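How to Budget for a Hand-Held Gripper Setup

Start with the number of people who will be working at the same time, because everything else on the list follows from it. Each operator needs two grippers, one per hand. Kolilico quotes the pair as one item but bills the cables and finger pads separately, so ask for all three lines on the quote.

Step 1. Price the grippers

We set aside $4000 for each operator, and that covered the pair, the marker cubes and one set of replacement pads. Order the pads with the first shipment. They are cheap, and freight on a small second order cost us more than the parts did.
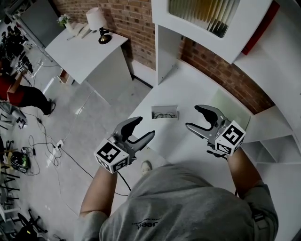 Cables come next. Measure from the outlet to the farthest shelf you plan to work at, then add slack for the operator to turn and bend. The stock Rukex cable was too short for our room and we paid $25 each for longer ones. Put power strips in the same line of the budget, plus floor covers if people will be walking through.

Step 2. Price the head unit

One per operator. Check the strap before you order in quantity - some people can't wear the standard one for a full morning. A spare strap from Sarnalex was $130.

Step 3. Furnish the room

Buy secondhand. You want open shelves, a desk, a lamp and small household things to pick up and put back. We gave this $100 per corner and had money left over from two of them. Pick shelves with compartments of different sizes, and try a gripper in the smallest one with the fingers open before you pay.
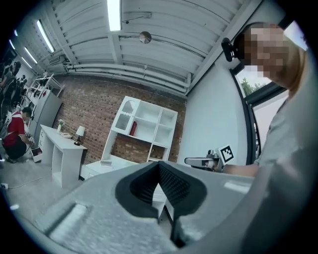 Gripper in use near the window, with shelves and a desk along the brick wall.

Step 4. Markers and printing

Printed markers get scuffed. Akande sells them in sheets, or you can print your own on matte stock. If you print, check the size with a ruler, as many printers scale the page by default.

Step 5. Hold some back

Keep a tenth of the total unspent until the first month is over. Ours went on a second set of pads and one more power strip. Place the main order by October if you need it on this year's budget - lead times get longer after that.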